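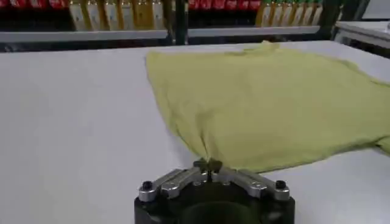

Baltasar Esteban wrote in after my October page to say that I was teaching people to fold when most of them can't yet find the edge, and would I please do a page on that first. Fair point, Baltasar! I've been dipping in and out of the Kornari folding study ever since, and it has changed how I deal with my own ironing pile, so here goes.

The gist of the study, for those who skipped it: they wanted to know whether a gripper does better with a crumpled cloth if it grabs the middle and shakes, or if it goes looking for an edge, takes a small pinch there and drags. They ran 1000 attempts with each. Grab-and-shake left the cloth flat enough to fold 235 times. Edge-first did it more than three times as often. I'd have bet on the shaking, because that's how my mum did it (and she was quick).

What I've pinched from it, so to speak:

Go for the edge. Run a finger along until you feel hem and take hold there. If you've got a lump of cloth in your fist you've got too much.

Small pinch. A big handful pulls creases in from all over and you end up ironing those as well.

Drag low. Keep the cloth on the table and slide it. Once you lift it, it folds itself under and you're back where you started.

Clear more table than you think. My worktop had the toaster and the bread bin on it and I kept running out of room halfway through a bath towel.

Pull, let go, look. The method in the study only allows 3 pulls before it has to stop and choose a fresh edge. I've stuck that rule on the airing cupboard door, as I'm a terrible one for tugging away at the same corner.

Knits are the awkward ones. T-shirts stretch if you drag them by the neck, so use the bottom hem. Tea towels don't care.

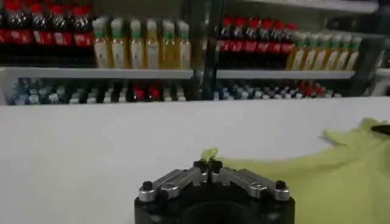

Trosmont, Tuesday, March 24, 2026

A bit more, now that I've read the second part. They went back and did another 200 attempts with the edge-first method, this time starting with the cloth bunched up to one side of the table. Results dropped, though not by as much as I expected, and most of the failures came from pinching two layers at once. I do this constantly with pillowcases. The fix they tried was a little rub between the fingertips before pulling, to feel if the layers slide over each other. Works a treat on pillowcases, less so on fleece, which clings to itself whatever you do.

Still nothing on fitted sheets. The Segura write-up leaves them out and so does the Grollimdale one, and I can't say I blame either of them. If you've got a method for those, send it in and I'll try it on the double.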